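Re: [teleop-users] Re: How tidy do you keep the bin?
From: Larasati Tjoa
To: teleop-users
June

Griet Boersma wrote:

> We've been driving our arm over a bin for a month now and I'd like to hear
> how other groups set theirs up. We begin every demonstration with the same
> objects in the same places, written on a sheet, and Marloes Verstraete puts
> them all back between runs. It's slow, and she has started to say things
> about it.
>
> Three questions then. Do you reset to a fixed layout or just let things lie?
> Do you throw away a run when the operator fumbles? And does anyone still push
> the arm about by hand, or is it all remote these days?
>
> Griet

Hello Griet, and sympathy to Marloes. I was the person with the sheet for the whole of our first round, and I said things about it too.

Taking your questions in the wrong order, as is traditional on this list.

By hand or by remote. We began by hand. You put the arm in its floppy mode, take hold of it above the wrist and walk it through the motion like a reluctant child through a museum. It's a lovely way to teach a reach. It's a poor way to teach picking up a pen, as the operator's own sleeve and elbow end up in most of the camera footage, and the policy learned with some conviction that a good grasp begins with the arrival of a green cardigan. The cardigan was mine. We moved to remote after that, first with a 3D mouse and then with the small leader arm that Nele Nijs put together. The 3D mouse is fine if you think in axes. Nele does. Everyone else drove as if reversing a caravan.

By hand is still what we use for marking out the edges of the workspace, where you do want to feel how near the wall you are. With sloping sides you find that the wrist runs out of room well before the fingers do, and a leader arm with no force feedback won't tell you. The bin will tell you, loudly.

Resetting. For the set we call Hirkell we gave up on the fixed layout. We have 2,427 demonstrations in it, of which 2,091 survived review, and the first 1,000 were done your way, with a sheet. They trained beautifully and fell apart as soon as someone moved the duck. From then on the rule has been that the objects stay where the last run left them unless something is out of the arm's reach.

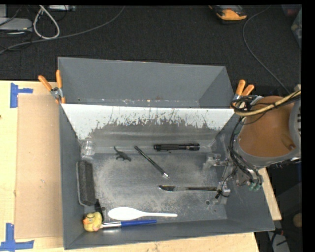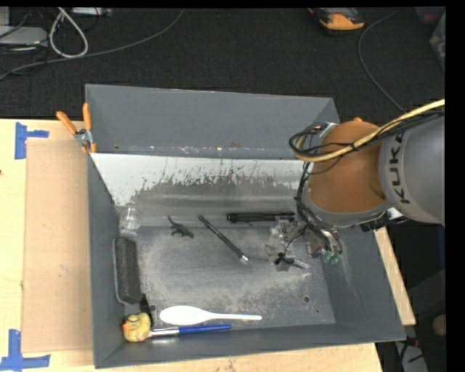
The one habit I would press on you is varying the small thin things. Ducks and cups are easy to talk about and people always want to discuss the duck, but most of our operator time goes on whatever is lying flat: spoons, brushes, markers, anything with a long handle and no height. A new operator comes straight down on it, closes, gets nothing, opens, comes down again slightly harder. An experienced one goes for the handle, lines the fingers up across it while still well clear of the floor, and then lowers slowly. If you only record the experienced ones, you get a policy that is graceful until its first miss and then has no idea where it is.

That brings me to fumbles. Keep them. Or keep the ones where the operator recovers within the run, and mark the moment it went wrong so that you can cut there if you change your mind. Amber Smits does our marking and uses a single key for "wrong" and another for "right again", and I've come to think that's all the detail anyone can use. I had proposed a scheme with codes. She read it, thanked me, and made the two keys.

What we do throw away:

runs where the operator stopped to talk (the arm hangs there, and the policy learns to hang there)
runs where a camera dropped out
runs where the gripper shut on the floor of the bin hard enough to trip the safety stop
anything I recorded after four in the afternoon, by general request

On camera positions, which you didn't ask about but will: fix them, mark the table, and check the marks before each session. We lost the best part of a week to a shifted table. Everything still looked fine to us. It didn't look fine to the policy, which reached with great confidence for the place where things used to be.

For software we record with Eltska, which does what it says and writes its timestamps in a sensible place. We tried Brorer before that. I'm told the newer version no longer swaps left and right when the leader arm is unplugged and plugged back in, but I haven't gone back to check – once was enough.

If it would help, I can send the operator notes. They run to 4 pages, one of which is Nele's opinions on the 3D mouse and can be skipped. I'd be glad to see your sheet in return, and to know how long one of Marloes's resets takes. Ours were never timed, and I'd like a figure to wave at the next person who asks for a fixed layout.

Larasati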